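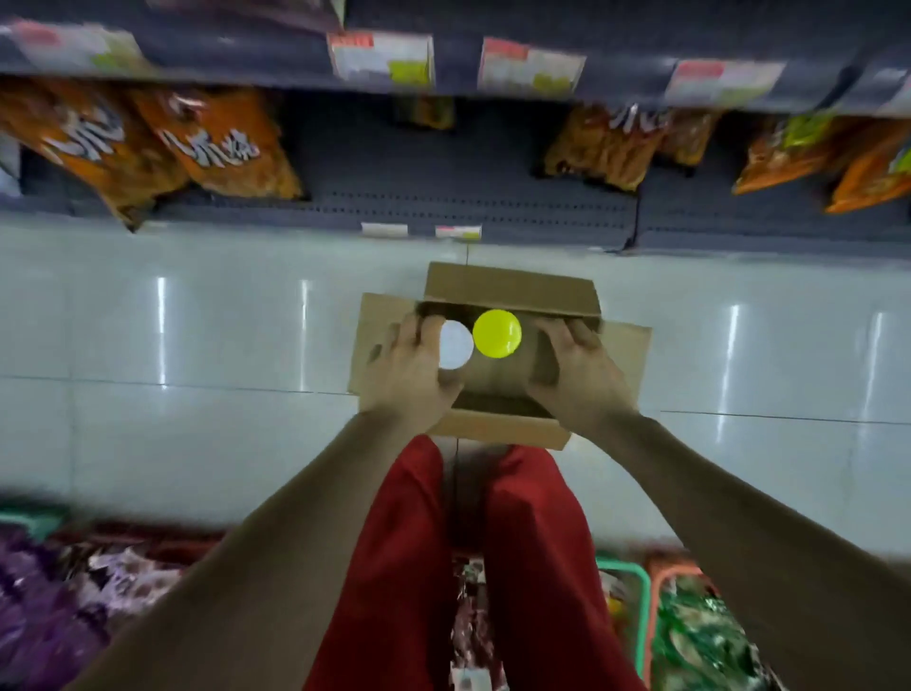 同じ商品なら、大容量のほうが必ず単価は安いのか。

多くの品目では大容量のほうが安いが、特売の対象が小容量に偏る品目では逆転が起こる。

ホーム 研究室紹介 課題報告 過年度一覧 問い合わせ

2月
報告者 ノエミ・フィッツシモンズ(Noemi Fitzsimmons)

容量別単価の逆転と買い物客の認識に関する調査

1. 目的
食品小売では、同一銘柄について容量の異なる商品が並べて販売されることが多い。容量が大きいほど100g当たりの価格は下がると一般に理解されているが、実際の売価は通常価格、特売、会員割引の組み合わせで決まるため、この関係は常には成立しない。本課題では、単価の逆転がどの品目に生じやすいか、また買い物客が逆転をどの程度意識しているかを調べた。

2. 調査対象
対象店舗はディブネス(Divness)地区のライオンズ(Lyons)と、プレンドビル(Prendville)地区のケルナー(Kernar)の2店である。前者は全品目に単位価格を併記しており、後者は調味料と米のみに併記している。品目は菓子、乾麺、調味料、米、冷凍野菜の5分類とした。酒類と生鮮品は、産地や等級による価格差が大きいため除外した。

3. 方法
売価の記録は平日の午前10時から正午までに行った。商品名、内容量、税込売価、特売表示の有無を表に入力し、同一銘柄で2種類以上の容量がある組を抽出した。記録の総数は1424件である。内容量が個数で示される商品は、包装裏面の正味量に換算した。正味量の記載がない商品は集計から外している。
逆転の定義は、大容量品の100g当たり売価が小容量品を上回ることとした。売価が同じ容量比で並ぶ場合は逆転に含めない。
買い物客への質問紙は、両店の出口付近で最大400枚を配布する計画とした。回収は221枚で、このうち全項目に記入のあった141枚を有効回答とした。設問は、容量を選ぶ際の基準、単位価格表示の利用頻度、逆転を経験した記憶の有無の3点である。

4. 結果
4.1 品目別の傾向
逆転が最も多く見られたのは菓子で、冷凍野菜がこれに次いだ。いずれも小容量品が週替わりの特売に入りやすい。米では逆転が確認されなかった。調味料では、詰め替え用と本体容器を別商品として扱うか否かで結果が変わる。本報告では別商品として扱った。
乾麺は店舗間の差が大きい。ライオンズでは逆転がほとんどなく、ケルナーでは結束数の多い徳用品に逆転が集中した。徳用品の価格改定が小容量品より先に行われた可能性があるが、改定時期の資料が得られず確認できていない。

4.2 質問紙の結果
容量を選ぶ基準として最も多かった回答は「使い切れる量」であり、「単価」は2番目であった。単位価格表示を「ほぼ毎回見る」とした回答者は、そうでない回答者に比べて逆転の経験を多く報告した。ただし、これは経験の記憶を尋ねたもので、実際の遭遇回数とは区別する必要がある。
自由記述では、単位の不統一を指摘する意見が複数あった。同じ売場で100g当たりと10g当たりが混在すると、比較に暗算が必要になる。

5. 考察
菓子の逆転は特売の設計に由来すると考えられる。特売品を除いて再集計すると、菓子の逆転は大幅に減少した。一方、冷凍野菜では特売を除いても逆転が残る。冷凍野菜の小容量品には自社企画の商品が多く、通常売価の水準が初めから低い。銘柄の同一性をどこまで認めるかという定義の問題であり、今回の抽出条件では分離できなかった。
保存中の廃棄も考慮の余地がある。大容量品を購入して一部を廃棄した場合、実質の単価は購入時より高くなる。質問紙で最多であった「使い切れる量」という基準は、この点で合理的といえる。

6. 課題
記録の時間帯が午前に限られ、夕方の値引きを反映していない。また、有効回答の年齢構成が偏っており、店舗利用者全体の傾向とみなすことはできない。会員割引は全員に適用される売価ではないため除外したが、会員比率の高い店舗では別途の集計が必要である。
質問紙の第2問は、利用頻度の選択肢の間隔が不均等であった。次回は回数による選択肢に改める。

コメント(3)

乾麺好き
徳用の束は昔から疑っていました。税込で計算しているのは助かります。

匿名
詰め替え用を別商品にすると調味料の逆転は少なく出ませんか。まとめた場合の表も見たいです。

元レジ係
夕方の値引きは店によって開始時刻が違うので、記録するなら同じ時刻に2店同時がよいと思います。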